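Hirkotix Forum > Manipulation > Learning from demonstration
Thread: Head view loses track of where it is — blank walls, white tables

kobe_m
Started February 22, 2024

Ok so I've been trying to reproduce the Druna result (policy conditioned on a short history of head camera frames, no depth, no markers) and I'm stuck on something that is probably obvious to half of you.

Setup is a kitchen corner. Table, wall, fridge. Task is fridge-side stuff, open the door, move things between the shelf and the table. I trained on 1,000 episodes, same recipe as the write-up, same crop, same history of 8 frames.

In the middle of the task it's good. Like, suprisingly good. But at the start of an episode, before the arms come up, the head sometimes settles on a view with basically nothing in it and the policy just dithers. Small moves left, small moves right. 14 rollouts so far, 6 of them stalled before doing anything useful.

Anyone seen this? Druna's write-up doesn't mention stalls at all.

tvlcek
Moderator

Need more than that. What's in the view when it stalls? Post one.

Also which encoder, frozen or not.

kobe_m

Frozen. The default one from the repo, didn't touch it. And yeah, typical start view: 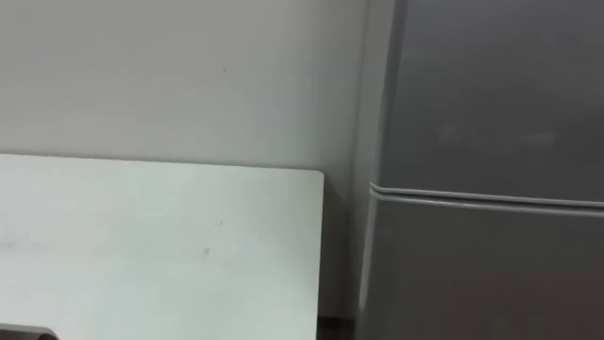

Start-of-episode view from the head camera. Table on the left, fridge on the right.

Wall, table, fridge. The strongest thing in there by a mile is the seam between the two fridge doors. Then the table edge. Everything else is pale on pale.

zdislava_b

Oh I know this one. White tabletop against off-white wall, your encoder has almost no gradient to hang on to there. Patch features over that whole wall come out close to identical. I'd bet if you plot them they sit in one blob, and the table blob is right beside it.

So the policy knows "fridge right, table left" and not much about how far or at what angle. Then it has to commit to a first motion from that. Of course it dithers.

Cheap thing to try — start with the head tilted further down so more of the tabletop and the bottom of the fridge come in. Or spread the start poses way out in your demos.

oldrich_s

Not convinced it's the encoder tbh.

The seam alone gives you plenty. It's two bright lines running at a slope across the doors and wrapping round the corner. Plus a long vertical fridge edge, plus the table's corner. You could get a decent pose from that by hand with a ruler. A frozen encoder trained on a zillion pictures can see a fridge seam.

What I think is happening is the data. How did your demos start? If the operator sat there for a second or two before moving, you've got a pile of frames with this exact view labeled "do nothing". Policy learned it fine. It's doing what you taught it.

kobe_m

Hm. Operators do pause, yes. Druna's loader is supposed to trim idle frames though?

oldrich_s

It trims on joint velocity. Is head motion included in that? In the version I have it isn't arms only, it takes all joints. So if the head is drifting a tiny bit the frames stay in. Check.

zdislava_b

Both can be true. But if it was only idle frames he'd see a freeze, and he says left-right-left-right. Dithering is two modes fighting. Some demos go for the fridge first and some go for the table first, same start view, no way to tell which.

oldrich_s

With 8 frames of history it should stick to whatever it picked.

zdislava_b

Only if the frames differ! 8 copies of a blank wall is one frame. That's my whole point, there's no history in there to stick to.

tvlcek
Moderator

This is getting good but kobe please run something before you two write another page each. Suggest:

1. Plot the first second of every demo, arm joints and head joints on separate axes
2. Retrain with the first second dropped
3. Same checkpoint as now, head tilted down at start, no retrain

Number 3 costs you nothing, do it first.

osvaldo.h

Jumping in, we hit almost the same wall (ha) with the Marier arms in November. Long story short, texture. We stuck a patterned mat on the table and the stalls went away, same weights, nothing retrained.

Didn't love it as a fix. The policy was then clearly using the mat. Slide the mat a hand's width and the reaches went off by a hand's width.

oldrich_s

That's a great argument for never adding a mat.

osvaldo.h

It's an argument for moving the mat around in training, which we did after. Fine since then. Not saying it's elegant.

kobe_m

Rather not add stuff to the kitchen, the whole pitch of this method is you don't prep the room. But noted.

Question on the side. There are small marks on the tabletop and smudges on the fridge door. Could the policy be latching on to those? A few of the good rollouts looked weirdly precise near that end of the table.

zdislava_b

Could be. Wipe everything down and rerun, see if success drops. At your input resolution I doubt the small specks survive the downscale. The smudge patch on the upper door is bigger but soft, so who knows.

oldrich_s

At 1,000 episodes in one room it'll use anything it can get. Wouldn't be shocked.

Also what's the dark round thing bottom left in your picture? Is it in every episode?

kobe_m

Can't tell from that view either, only the top curve shows. Will go through the episodes and check if it's always in that corner. If it is then it's a landmark too I guess, ugh.

OK ran number 3. Head tilted down, same checkpoint, 14 rollouts again. Stalls went from 6 to none. Grasp success looks the same to me, didn't score it properly.

zdislava_b

:)

oldrich_s

Doesn't separate the two ideas. Tilted down is a view your operators hardly ever sat still in, so there are fewer idle frames attached to it. Same prediction from my side. Plots please.

zdislava_b

Fair. Annoying but fair.

kobe_m

Plots done. Oldřich was right about the loader. Arms flat, head creeping the whole time, so nothing got trimmed. Every demo has a chunk of standing around at the front and in some of them it's long.

BUT also sorted the demos by which way the first motion goes. Split pretty evenly between table and fridge, from start views I can't tell apart by eye. So Zdislava's two modes are in there as well.

Retraining now with the idle part cut using arm velocity only. Leaving the split alone so I'm changing one thing.

tvlcek
Moderator

Good. Keep the head pose at the old one for that eval, otherwise you learn nothing.

kobe_m

Yep old pose.

Back. Idle cut, old head pose, 14 rollouts. No freezing at all anymore, it starts moving right away. But it still changes its mind sometimes — goes out toward the fridge, comes back over the table, then commits. Finishes the task in the end most of the time. Feels like a different failure from before, or half of the same one.

oldrich_s

OK so that leftover bit is the split. I'll give her that half.

zdislava_b

How generous. Try predicting a longer action chunk at the start, or pass in a goal token for which side goes first. I'd do the token. The longer chunk hides it but the first pick is still a coin toss.

osvaldo.h

+1 token. We did the longer chunk and it overshot on the door when the door was already open a crack.

kobe_m

Token it is. Need to relabel all of it which, great. Has anyone got a script for tagging first contact from the gripper signal? The one in the Šimek tools folder wants a wrist force reading and I don't have one.

tvlcek
Moderator

I have one that uses gripper opening plus arm speed. It's ugly and mislabels when the operator fumbles the first grab. Will clean out the hardcoded paths and put it in the shared folder tonight.

Changing the thread title to add "idle frames" so people can find this. Also somebody should open an issue on the loader, the velocity thing is going to bite others.

oldrich_s

Opened it. Patch is one line, head joints out of the mask by default. Some folks will complain that they do head-only tasks so I made it a flag.

zdislava_b

Head-only tasks is me, I'm folks. Flag is good, default is wrong imo. Will argue about it over there.

kobe_m

Script works, thx Tatiana. Relabeling running, will post the token numbers here with old and new head pose both.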